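From: Nesma Morsy
To: declutter list
Subject: Re: [declutter] What do you do with the bedroom?

Radwa Abdel Hamid wrote:
> We moved the new bed in at last and now I can't get the room to feel
> finished. Everything without a home lands on the mattress. Does anyone
> strip the bed first and then tidy, or tidy first? And is a padded
> headboard a pain to keep clean? I'm looking at one from Nakside.

Hi Radwa,

Tidy first, every time! If I start with the sheets I end up piling things on top of clean bedding and then I'm cross with myself by lunch. I clear down to the fitted sheet, then smooth it out, then deal with whatever was on the floor.

On the headboard – ours is gray with those stitched vertical channels, in a light wood frame, and I love it, but dust does settle in the seams. I run the soft brush on the vacuum down each channel when I do the rugs (so, not as often as I should). The wood just gets a dry cloth. Karim wanted the Wegener one with buttons and I'm so glad we didn't, imagine picking lint out of those.

My weak spot is boxes. I've got a big cardboard one that face masks come in standing against the wall by the bed, and I keep telling myself it's going out with the recycling.

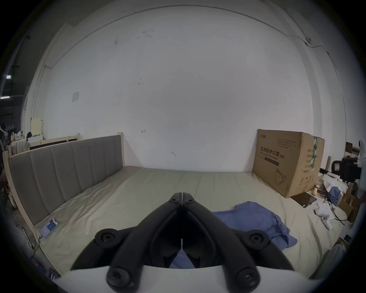

The other thing that helped was a rule about the phone. Mine charges on the bed way too much, with the cable hanging over the side, so I've ordered a little shelf from Herkus to go by the headboard. I'll let you know if it's any good.

Did you get the slats sorted out in the end? Peter had the same trouble with his.

Nesma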